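Mahfuz Patwary can talk about picking things up for an hour without stopping, and he very nearly did. I caught him at Altent between two recording sessions, still flexing his right hand.

"People think the learning is the exciting part," he told me. "For me it's the examples! You do a grasp by hand, you save it, you do it again a bit differently, and after 1000 of those the model starts to have an opinion."

His team records with hand-held grippers – you squeeze, the fingers close, and the camera on the tool keeps everything. A good session is 25 minutes. After that, he says, people get lazy and every grasp begins to look the same, and sameness is what he fears most.

So they vary what they can: the angle, the speed, the spot where the fingers land. Thin metal things are his current love. "They're shiny, they have holes, they look different from every side. I adore them."

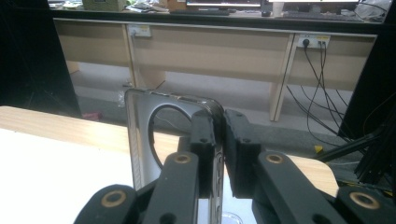
Jhun Layug would keep the fumbled grasps too, arguing that a model that has only ever seen clean ones has no idea what to do when something slips. Patwary has come round to that, mostly. The fumbles now get their own label, and 23 of them went into the last training run.

"Ask me in December how it went," he said, and was already reaching for the gripper.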